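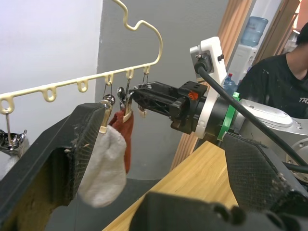 *Two arms, one hanger: Vevari during the sock-hanging task.*

**Villca says "ready for the home" is a claim too far after clip fault**

Biruvholm, November 2022. Villca, the household product testing group, is asking Dasmont to stop calling its two-armed laundry system, Vevari, "ready for the home". In 400 trial hangs in our Biruvholm rooms, the system logged 40 as done when the sock had not been gripped by its clip.

A dropped sock is no great matter. A machine that reports a finished job when the job has failed is a bigger worry, and we doubt it stops at socks.
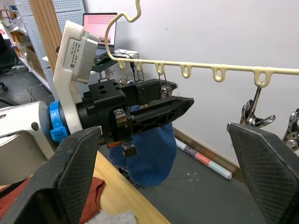
Dasmont was told of the fault in July and sent a software update. The company says this settled it. We ran the same work again and saw the false reports return on day 2.

There is a safety point too. On 3 runs an arm kept closing after the stop button was pressed. No one was hurt. Dasmont calls this "a brief delay in the stop signal", which may be true, but it would be little comfort to anyone with a hand near the clips.

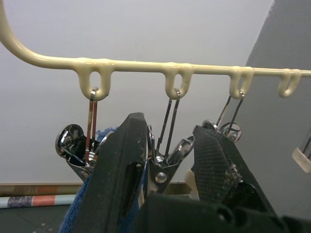 Villca wants the full stop-button records released and the sales wording withdrawn until an outside lab has checked them. Dasmont has offered us a summary. We have asked again for the records.

**Notes to editors:** The trial report is available from the Villca press desk on request.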